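Last updated 03/10/2018

# Testing a table-clearing chore in simulation

Can a robot arm clear a table yet? It depends on the table. An arm can often manage a short chore with known objects, and it will often fail the same chore if you swap one item. This page explains how to set up a small test in Orkix and find out where your own setup stands.

## What you need

- Orkix with the Plavach room pack installed
- An arm model with a parallel gripper
- A table and a few objects to handle

## Set up the chore

1. Load the room and place the arm beside the table.
2. Add a plate, a piece of fruit and a cup. Leave open space between the plate and the cup.
3. Write the chore as one plain sentence, such as "take the fruit off the plate."
4. Decide what counts as done. We use "fruit off the plate, plate and cup not tipped over."
5. Save the start position so every run begins the same way.
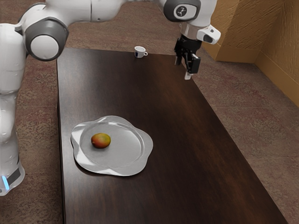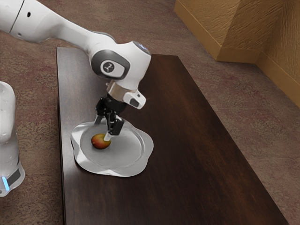

## Run it

Start with 15 runs and watch all of them. If the arm misses in the same direction each time, check the camera calibration before you touch anything else. If the misses are scattered, slow down the approach and try again.

Once it looks steady, turn on random placement and run 100. Our first full batch in February took nearly 2 hours on the Idham server. Anything over 2000 runs should go in the overnight queue.

## Read the results

Sort failures by type:

- **Missed grasp:** the fingers close on nothing.
- **Push:** the object rolls or slides before the fingers close.
- **Drop:** the object is lifted, then lost.
- **Collision:** the arm hits the table or another item.

Round objects give us the most pushes. Lowering the gripper straight down helps, and so does closing it more slowly.

A good score in simulation doesn't mean the arm is ready for a kitchen. Contact and friction are simplified, and real fruit bruises. Before moving to hardware, repeat the test with the Barbu object set and write down the grip force for each item. Keep the speed limit on for the first real runs.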